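Home / Laundry / Airers / Stemex Hurkness Folding Airer with Cover

Stemex Hurkness Folding Airer with Cover, White

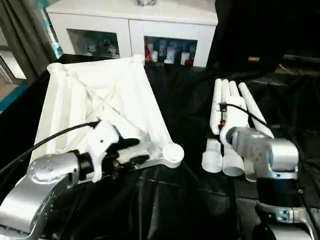

White tubular frame and white fabric, folded and laid on a table.

The Hurkness is a freestanding clothes airer for small flats, utility rooms and landings. It opens out from flat and stands on its own, with no fixings to the wall or ceiling. The fabric cover is supplied with it and goes over the top once the washing is on the rails. It keeps dust off and lets damp air out through the open base.

We have stocked the Hurkness since July. It replaces the Pai, which had a shorter rail and no cover. Spare covers for the Pai are still available while stocks last, but they do not fit this model.

Setting up
Open the frame on the floor and pull the two sides apart until the struts lock. Hang the heaviest items on the lower rails first. Put the cover on last and fasten the ties at the corners. Setting up takes some 3 minutes the first time. Keep fingers clear of the joints when opening and closing.

To put it away, take off the washing, release the locks and push the sides together. The cover can stay on the frame when it is folded. Pull it straight before storing, otherwise it will hold creases.

Where to use it
Stand the airer on a level floor with space on all sides. A room with an open window or a dehumidifier gives the quickest drying. Do not place it over a heater or next to an open fire. The airer is for indoor use only and will tip in wind.

Care
Wipe the frame with a damp cloth and mild soap. The cover may be washed by machine on a cool cycle. Do not bleach, iron or tumble dry. Hang it back on the frame while damp and it will dry to shape.

In the box
Frame
Fabric cover
4 corner ties
Instruction leaflet

Details
Colour: white
Rails: 5
Stock held: 400
Assembly: none needed
Guarantee: 3 years on the frame, covers not included

Questions from customers

Can I use it without the cover?
Yes. The cover is held by ties only and the frame stands the same either way.

Will it take a double duvet cover?
Yes, folded once over the top rail. A king size will touch the floor.

Are the end caps sold separately?
Yes, in packs of 4. Order under Clandutus spare parts and choose Hurkness from the list. Pai caps are a different diameter.

Delivery and returns
Sent flat by courier to mainland addresses. Unused airers may be returned in the original packaging. Covers that have been washed cannot be returned unless faulty.

Page updated 12 Aug 2026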